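Curkura kitchen notes: the microwave folder

Read me first, please. I'm Loretta Nakamura, I look after the Curkura set, and this file goes with the microwave folder only. The kettle and the bread bin have their own notes, and the Enden folder is Ingrid Halvorsen's, so ask her about that one (she's lovely about it, but she does want you to have read her notes first).

What's in the folder

Pictures of one microwave on one tabletop, along with a plain text list that says which picture goes with which entry. There are 33 entries in the May version. Two of those are repeats I left in by mistake and then decided to keep, as people had already started using the numbers and I didn't want to shift everything along. They're marked "dup" in the last column.

The microwave is a silver Galanz with a dark window in the door. It's a nice ordinary countertop one, the sort most people would know how to use without looking anything up, and I wanted exactly that for this folder. It stands at an angle on a pale marbled top, so you get the front and a good deal of the lid together. I much prefer that to square-on views, where a microwave turns into a flat rectangle and you lose all sense of how deep it is.

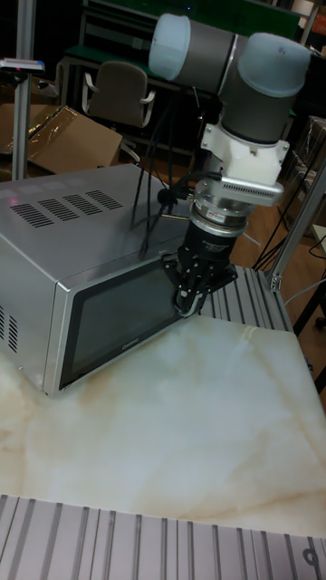 I should say something about names, as this caused more emails than everything else put together. I say "door" for the whole front piece that swings, window and border included. I say "window" for the dark glass bit only. "Top" is the flat panel with the slots in it, and "side" is whichever side you can see. Ingrid says "lid" for the top in her folder and I've slipped into it myself up there — sorry! If you're joining the two lists, swap "lid" for "top" before you do anything else or 13 of the entries won't match.

The vents get a column of their own. I put "slots" for the ones on top and "side vents" for the ones in the side, and I don't try to say anything cleverer than that. If a row of them runs out of view I still put it down as present.

Shiny things are a pain

Silver casing and dark glass on a light top means reflections, and plenty of them. There's a bit of pink on the top panel that is only light, so please don't label it as a mark or a stain. I did, for a whole afternoon, and then had to go back and undo 21 rows. The window picks up pale shapes from its surroundings too. I've left the colours alone throughout, with no brightening and no fiddling with the whites. If you'd like it all tidied up, Tamix has a perfectly good colour setting and you can run it on your own copy.

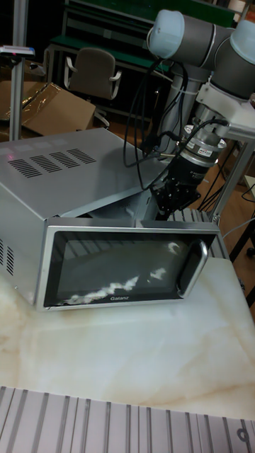 Silver Galanz microwave on the marble-patterned top, with the door handle in view and pale reflections in the glass.

The handle column

Put "yes" if you can make out the upright handle on the right of the door, "part" if something's in front of it, and "no" if you can't see it at all. I was going to add "maybe" but Ingrid talked me out of it, and she was right, because I'd have used it for everything.

Things I haven't done

No measurements. No model number either, so please don't guess one from the shape. I haven't written anything about the inside, the turntable or the controls, and I'd rather leave those blank than fill them in from memory.

Using it

Help yourself for teaching or for your own projects. Put "Nakamura, Curkura kitchen notes" somewhere in your credits and that'll do me fine. If you find a wrong row, send me the entry number and what you think it ought to say. I go through corrections in batches, usually with a cup of tea, and the fixed list goes up with the next version.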